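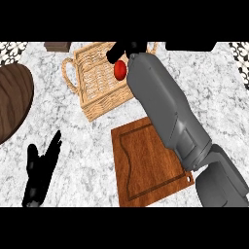 *Rendering of a handled wicker basket on a marble countertop*

**Wicker** is a method of weaving flexible plant material into containers, furniture and other goods. The word names the technique and the finished product; it does not name a single raw material. Willow, rattan, reed and bamboo are all in common use.

## Construction

A typical basket begins with a base of crossed stakes. Thinner strands, called weavers, are passed over and under the side stakes to form the wall. The stake ends are then turned down and worked into a border – a braided border is stiffer than a plain one but uses more material. Handles are usually added last.

## Willow preparation

Willow rods are cut in the dormant season and sorted by length. Brown willow is dried with the bark on. Buff willow is boiled before stripping, and the tannins in the bark stain the wood. Dried rods must be soaked before weaving.

## Production in Hestmont

Commercial weaving in Hestmont was concentrated in the Pearce works, which employed about 600 people at its peak. The district now has 2 workshops. Rizwan Orakzai's survey of the trade lists 35 regional border patterns, 6 of them no longer made.

## See also

- Coiled basketry
- Stimthorpe willow beds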